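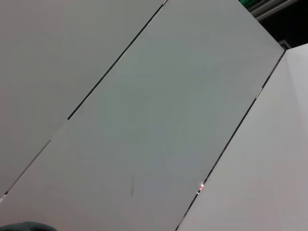 ## 4. Hanging and adjusting the doors

You've built the carcass, it's standing where you want it, and now comes the best part of the whole Derance build – the doors! Take your time here. A well-set row of doors makes the wardrobe look like it grew out of the wall, and the Tessier hinges give you plenty of room to play with.

**Before you start:** check that the carcass is level in both directions and fixed to the wall (section 3). Doors hung on a leaning carcass will never line up, however much you fiddle with the screws.

1. Lay each door face down on a blanket. Press the hinge cups into the drilled holes and tighten both screws by hand.
2. Lift the first door into place and hook the top hinge onto its plate. It clicks when it's home.
3. Clip on the remaining hinges, working down.
4. Repeat for the other doors. Leave all the adjusting until every door is up.

> **Caution:** A tall door weighs 22 kg. Have a second person hold it until every hinge has clicked.

### Setting the gaps

Use a hand screwdriver for this. Power drivers strip the adjusters in a blink.

5. Close all the doors and stand well back. Look at the gaps from top to bottom.
6. Turn the **front screw** to move a door left or right. Half a turn is usually plenty, and it's very satisfying to watch the line straighten up.
7. Turn the **rear screw** to bring a door in or out until the faces sit flush.
8. For height, loosen the plate screws, slide the door, and tighten again.
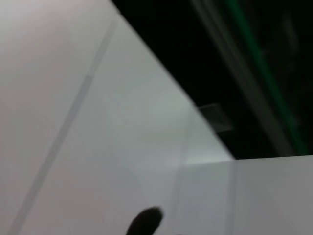 Aim for a gap of 4 mm between doors. If it's wider at the top than at the bottom, adjust the top hinge only and leave the others alone.

**Note:** Doors settle a little under their own weight. Wait 30 days, then run through steps 5 to 8 once more.

### Soft-close dampers (Previa kit only)

Slide the switch on the hinge arm toward the door for a slower close. Doors under 80 cm tall need just one damper switched on – with two they can stop short of closed.

Spare cups and plates are in the bag marked Diker. Keep the leftovers for section 6.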